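Subject: Re: Rental yields in Tristonport
Date: October 4, 2023

Thanks to those who wrote back off list. I have put the answers together by topic.

1. Asking prices

Asking prices for small apartments on the Dillthorpe side have come down roughly 5 percent since February. Sellers who bought near the top are holding out, so there are few closed sales to compare. I would not read much into any single listing.

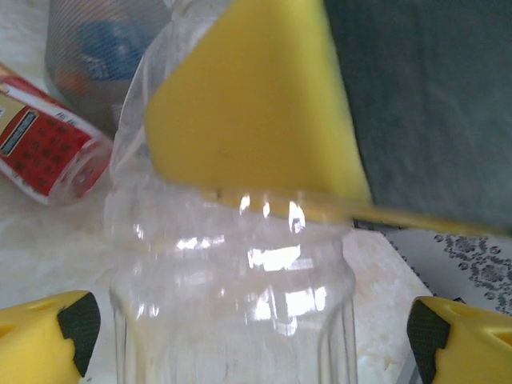
2. New supply

The Flandia building adds 135 units, mostly one-bedrooms. The developer is offering two months free on a longer lease, and older buildings nearby will have to match it or sit vacant. If you are working out a yield, use the rent after the free months are taken off.
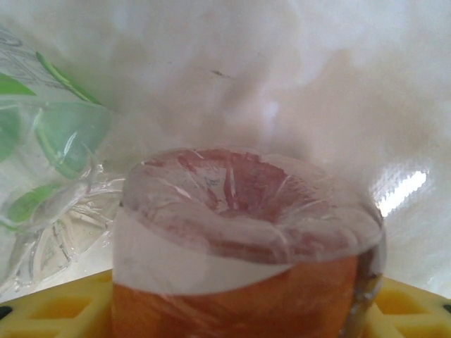
Harvey Robichaud wrote:
> I don't agree that the free months matter that much. They end,
> and the tenant renews at the full rent. What hurts my numbers is
> the building fee. Mine went up two years in a row and the sale
> price never reflected it. Has anyone seen the Sarmiento budget?

Harvey, some tenants renew and some move across the street for the next offer. I would budget for a vacancy at the end of the first lease. On fees I agree with you. Ask for the reserve study before you make an offer, and check whether the roof is in it.
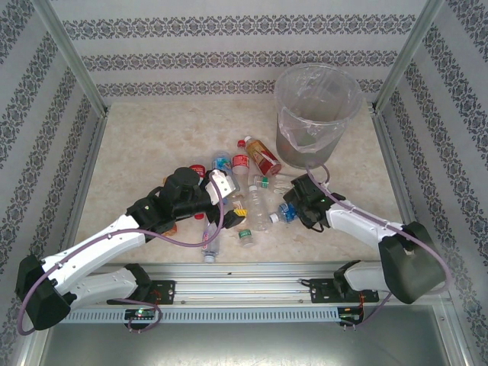

Bench with both arms on the rail, patterned paper behind.

I don't have the Sarmiento budget. The manager sends it only to owners and to buyers under contract.

As for financing, the local lenders want a bigger down payment on a unit you don't plan to live in. Get the rate in writing along with the date the lock ends.

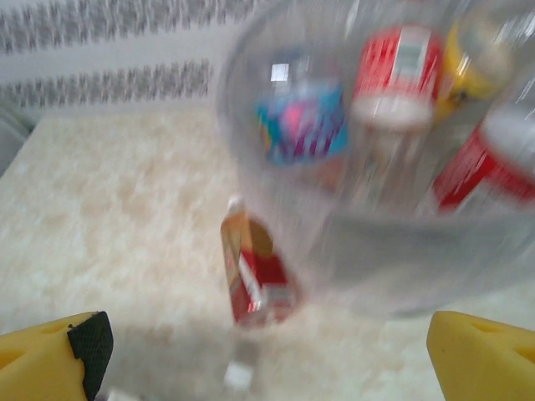 They will also ask for the current lease and proof that the deposit is being held. If the seller can't produce either one, have your attorney deal with it before closing. I still need rent figures for the streets north of the station, if anyone has them.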